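Pumpkin Buns Without the Nonsense: Shaping, Serving and Keeping Them

November 21, 2022

Filed under: Bread, Kitchen Habits

Every fall my inbox fills up with pumpkin bun tricks, and most of them are junk. Tie the dough with butcher's twine. Tie it with twine soaked in oil. Tie it with dental floss (please don't). Press it with an apple cutter. Paint it with egg yolk and paprika. I have tried the lot over several seasons in a small kitchen in Pemville with an oven that runs hot on one side, and I came away with opinions.

What follows is what I still do. If you have a method that works for you, keep it. I am not selling a course.

The string question

The twine method is the one you see everywhere. You make a ball, wrap it in four crossing loops, let it rise and bake it, then cut the string off. The lobes do come out deep. They also come out with string baked into them, and if you have ever picked wet cotton fibers out of a hot roll while people stand there waiting for dinner, you know why I gave up.

Oiling the string helps a little. Soaking it overnight in oil, which one magazine recipe insisted on, helped exactly as much as dragging it through a saucer for a few seconds. The thing that made the real difference was tying loosely. I mean so loose it looks wrong. Dough that has room to grow into the loops lets go of them later.

Nanna Kárason, who bakes more than I do and has less patience, snips eight slits around the edge with kitchen scissors and leaves it at that. You get something closer to a flower. If the filling is sweet bean paste or jam, I'd skip the slits, since one cut a hair too deep and you have a leak on your baking sheet.

Stripes instead of loops

My own preference these days is color. A pale bun with orange lines running out from the middle reads as a pumpkin from across the room, even when the lobes underneath are shallow. You can press the grooves in with the back of a butter knife just before baking and let the color do the rest.

For the orange I take a spoonful of the same dough before the first rise, knead in pumpkin puree and a bit of extra flour until it stops being sticky, and roll it into thin ropes. Lay the ropes into the pressed grooves and tuck the ends under. Brush a little water in the groove first or they will lift in the oven and you'll have orange worms.

People tell me food coloring is easier. It is, and it's fine. Gel, though. The liquid kind from the supermarket gave me a sad peach. I bought a set of natural coloring powders from Prellura on the strength of the photo on the jar, and the orange went brown at the edges every time. Perhaps I got a bad jar. I did not buy a second one to find out.
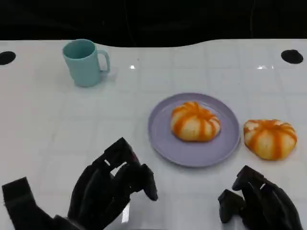
Whichever way you make the stripes, keep the oven lower than you would for ordinary rolls. A dark crust swallows the contrast and then you've gone to all that trouble for a plain bun. I bake mine at 325 and drape foil over them as soon as the tops show the faintest gold. The underside will be paler than you're used to. Tap it, listen for a hollow sound, and put it back if you aren't sure.

About size

Recipes love to tell you to weigh each piece. I was sure this was fussiness, and on this one I have changed my mind, partly. For a plain roll I still tear the dough by eye. For anything with a pattern, a scale earns its drawer space, because the big one always spreads more and ends up squat next to its neighbor. I go for 80 grams of dough a bun. If you would like them larger, fine, but get them all the same or pull the small ones out early.

If they spread anyway, your dough is too wet or it sat too long. Chilling the shaped buns in the fridge while the oven heats firms them up. What doesn't work is adding flour at the end in a panic. You get a dry bun that spreads slightly less.

Serving them

I've been told to serve these on slate, on a log slice, on burlap, and in a wreath of real leaves. Leaves! Off the ground! A plain plate in a quiet color is better than all of it. Orange looks good against lavender or soft gray, and a pale green-blue mug beside it does more for the table than a basket of plastic gourds. Use what's in the cupboard. A plate with a low rim is handy, as a bun with a round bottom likes to travel.

One bun to a small plate is plenty. Two crowd each other and the stripes get lost.

Carleen Tamihana swears by warming the plates first. I tried it side by side with cold ones and could not tell the difference by the second bite. For soup, yes. For buns I think you're just heating crockery.

Looking after a glossy white table

Now for the part I get the most letters about. A shiny white tabletop looks wonderful and shows everything, and bread is a crumb factory. Most of the products sold for this are a waste of money.

Sweep dry before you wipe wet. Wet crumbs smear, and orange crumbs smear orange. A soft, dry pastry brush kept only for the table beats any gadget I've tried, including the little rechargeable crumb vacuum from Lerno, which was loud and pushed half of them onto the floor.

After that, a damp cloth with one drop of dish soap, then a second cloth with plain water, then a dry one. Skip the third cloth and you will see streaks as soon as the lamp is on. I have used vinegar spray, glass cleaner and a "gloss restoring" foam, and the dry cloth did more than all three. Check what your surface is made of before you put anything acidic on it, as some finishes dull and stay dull.

If your table has round cable holes in it, the way a lot of desk-style tops do, cover them before you sweep. A jar lid will do. Otherwise the crumbs go straight down the hole and you find them in February.

Colored dough and gel coloring can stain if they sit. Baking soda mixed with water to a paste, left on for a few minutes and rubbed gently with a fingertip, has lifted every orange mark I've made so far. Try it on a hidden corner first. The melamine sponges work too, but they're a fine abrasive and they will take the shine off if you lean on them. Vilhjálmur Ásgeirsdóttir wrote in to say that hers is still perfect after years of sponging. Good for her. Mine has a cloudy patch the size of a coin.

Keeping leftovers

Do not put them in the fridge. Bread goes stale faster there. A filling with cream or cheese changes that, of course, and then the fridge it is, and you eat them the next day.

Plain ones keep overnight in a lidded tin or a paper bag folded over and tucked inside a plastic one. The linen bread bags are pretty, but my buns were hard by breakfast. For longer than a day, freeze them once they are completely cool. Stand them apart on a tray until solid, then bag them. Thrown in warm, they stick together and the stripes tear when you pull.

To reheat from frozen, ten minutes at 300, covered with foil. The microwave gives you a soft bun for one minute and a rubber one after that.

Questions from readers

Ea Ketilsson asked whether canned puree is all right for the stripes. Yes, but drain it on a paper towel first. Carrot puree also works and I can't taste which is which.

Birthe Briem wanted to know what to use for the stem. A pumpkin seed gets soft, a pretzel stick gets soft sooner, and a sliver of pecan holds up best. Push it in after baking. Or leave it off, as I do. Children pull it out and leave it on the table anyway.

Somebody else asked if the buns can be shaped the night before. They can, in the fridge, under oiled plastic wrap. I'd add the orange ropes in the morning. Left on overnight they sink in and blur.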